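Clearing the white table, again

I've been meaning to sort out the white table since January, and this week I finally ran out of places to put my tea. It had become the spot where everything landed: post, seed packets, a tin of Sturker wood wax I bought for the shelves and never opened, 3 rolls of tape (why?) and a tangle of phone leads that I'm fairly sure belong to phones we no longer own.

So I put the radio on after breakfast and got stuck in. Post went into a pile and then mostly into the recycling. The wax went under the sink. The seeds are back in their box, which I'd been using for batteries, so then the batteries needed a home, and you know how it goes from there!

The table came from Granström when the Hollgate branch was closing down, and I paid 740 for it with the delivery, only it's nearly always been buried so I forget how much I like it. It's a matte finish, lovely and pale, though it does show up every tea ring.

The one thing I've let stay is the light blue metal tray with the holes in it, over in the corner. I tried a basket first but it looked fussy.
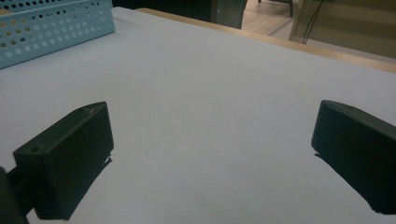
What do you clean a matte white tabletop with?

Warm water, a drop of washing-up liquid and a soft cloth, then a dry tea towel straight after so it doesn't streak. I used a cream cleaner once and it left a shiny patch that took ages to stop annoying me.

Next up is the drawer under the kettle. I opened it, found 6 bottle openers and shut it again.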